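Does a discharge petition ever get a bill to the floor?
Posted in Statehouse & Legislature

My rep in the Hagedorn district keeps sending emails bragging that she signed a discharge petition on the rent deposit bill. It's been sitting in committee since April. The speaker is from her own party and plainly doesn't want a vote. Is the petition a real thing, or is it something to put in a newsletter?

Skirkeck_renter

hemwood_precinct7
Mostly the second. Check the rules for your chamber, but in ours you need a majority of all members, so with 251 seats that means 126 signatures. Absent members and vacancies don't lower the bar. Members of the majority will sign early, when it's safe, and then somehow the last few names never show up. I've followed this stuff for 30 years and I can remember two that got there. One of those was pulled when leadership offered a watered-down version.

Look up who else signed and when. If your rep signed the same afternoon as a bunch of others and the list hasn't moved since, I'd treat the email as advertising.
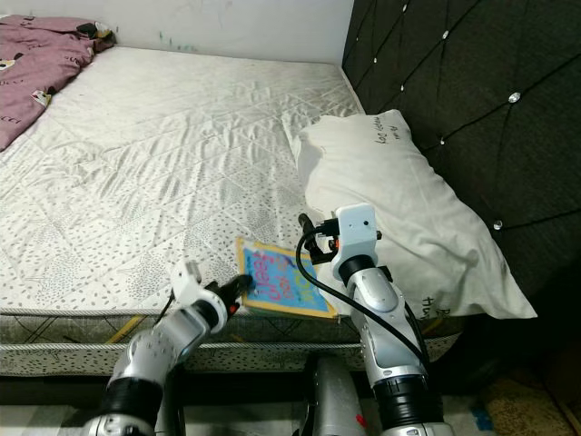 More replies

OlleyStreetDem
I think that's too cynical. A petition can work as pressure even if it falls short. Leadership doesn't like seeing its own members' names on a public list, and sometimes the bill gets a hearing just to make the list go away. Ours got about 200 people to show up at the capitol and the chair scheduled testimony the next month.

Whether testimony is worth anything is a separate question, I'll give you that. The bill is still in committee.

tallyclerk
call her office and ask if she'd vote against the speaker on a procedural motion. they won't answer but you'll learn something from how they don't answer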